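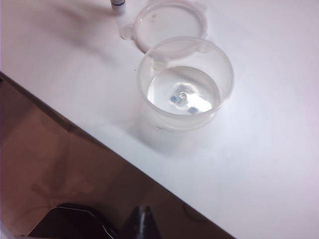
Velon Robotics Club — spring progress report for the Brekoneo Small Grants program
Last updated: April

Hello again to everyone at Brekoneo! It's been a busy stretch, so I'll start with the money and then get to the fun part.

You gave us 3000 dollars for the year. So far we've spent 575 on the second gripper and its spare fingers, 400 on table hardware and cables, and 500 on the entry and the van for the Maruyama student meet in May. The rest is still in the club account, and I'd like to keep most of it for the summer session if that's okay with you. The receipts are in the shared folder (I still owe you one for the cables, sorry, it's on my list).

The students picked their own project this year, and they went for small stuff in water. I tried to steer them toward stacking blocks. They were not interested! So now our arm, which they named Nanero back in the fall, spends its afternoons over a round clear container with a few little pieces sunk in it — a couple of blue ones, a flat white one and a clear ring that has caused more arguments than anything else we own. The job is to get a piece out and set it on the table without dragging the container along.

Where we are: the blue pieces are going pretty well. The white one is okay when the light is kind, but the glare off the water can wash it out in the wrist camera, and then the arm reaches for a bright spot instead of the piece. Two of the students are trying a sheet of baking paper over the lamp, which helps some. The clear ring is still mostly a no. They've gotten it out by driving the arm by hand, but never with the program running on its own, and I'd rather tell you that now than have you find out at the meet.

The other thing eating our time is the lid. It has little tabs around the edge, and somebody decided we should be able to close the container at the end of a run. Pressing it down evenly with one gripper is hard. We may drop that part before May — the students vote on it next meeting.

One change from the plan I sent you: the beginners now get the first hour to themselves, and the project team starts at 4:30. It was getting crowded around one arm, and the younger kids never got a turn. Much calmer now, and a few of them stay late to watch.

Still to do before the meet: finish the practice log, fix the loose cable on the old gripper, and write the poster. You're very welcome to come by any afternoon, just email first so I can let you in the side door.

Related
Fall progress report: picking an arm
What to bring to your first club meeting
Maruyama student meet: packing list

This site uses cookies to remember your settings. By continuing to browse you accept their use.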